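Ticket 852: table by the whiteboard left with food on it, mat smells
Site: Tedside, upstairs room
Opened by: Solange Melnyk
Picked up by: Rohani Sopacua
Status: open

Solange, 14:10
Third ticket about this table since January. The last two were closed as "wiped down". I'd like this one kept open until somebody has put their nose to the mat. There's crawfish all over it again, and the smell reaches the stairs.

Rohani, 14:25
Is it the mat, though? Last time you said mat and it was the bin. Which mat is it, the big Curnar one?

Solange, 14:31
The big dark grey one, yes. The bin was a separate problem and I said so at the time.
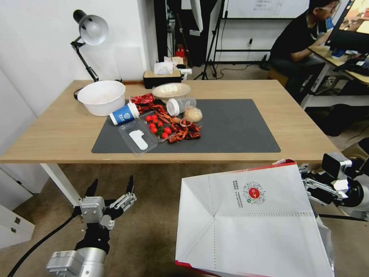 I don't believe the Skondby spray does anything. The label promises "neutralises all food odours" and we've gone through 2 bottles. What I get afterwards is crawfish and lemon. If you tell me to spray it again I'll close the ticket myself and open a new one.

Rohani, 14:40
Not going to. Before we blame the mat, can we get the food off it? Shells first, into a bag, tied, and straight out to the outside bin. Paper cup and the red wrapper can go with them. Clear plastic container: rinse it if you want it recycled, though I have my doubts that anything from that room ever is. Cherry tomatoes I leave to your conscience.

Solange, 14:48
And the bowl of pale stuff? Rice or noodles, I can't tell and I'm not tasting it.

Rohani, 14:50
Bin the contents, wash the bowl. Wash the big white one too, even if it looks empty. Plastic holds on to fish smells worse than a mat does, in my experience, and I'd bet on that before the mat.

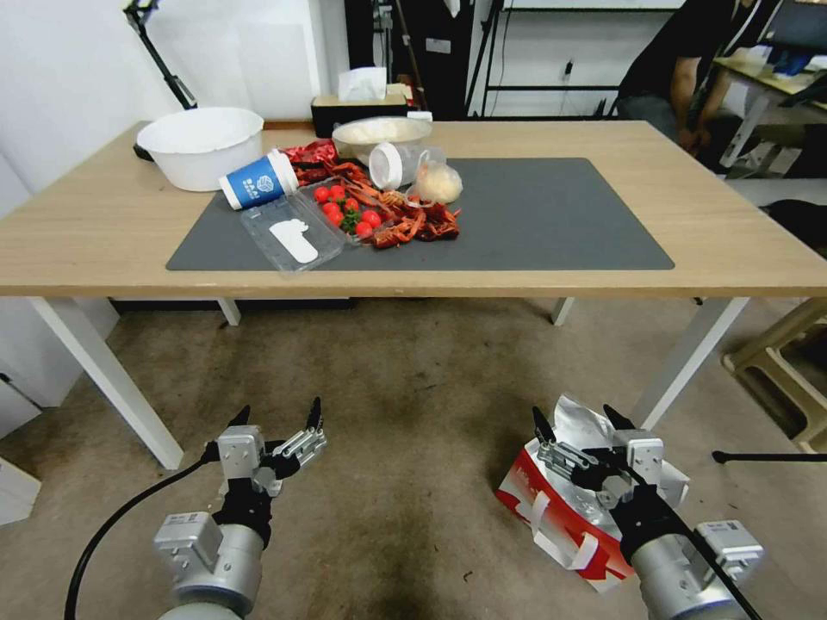
Solange, 15:05
You'd lose. Last time I took the bowls right away and the room still stank the next morning. I also don't trust the carpet. It has dark stains under the table and I can't say how old they are.

Rohani, 15:12
OK, one thing at a time or we won't know what fixed it.
1. Clear the table.
2. Lift the mat off and wash both sides in warm water with washing-up liquid. No spray.
3. Wipe the bare wood and dry it.
4. Leave the mat out of the room overnight.
If the room smells tomorrow with the mat gone, it's the carpet.

Solange, 15:20
And if it's the carpet? Kermani wanted 900 to clean it last time, and the stains came back.

Rohani, 15:22
Then I'll ask for another quote. Leave the ticket open.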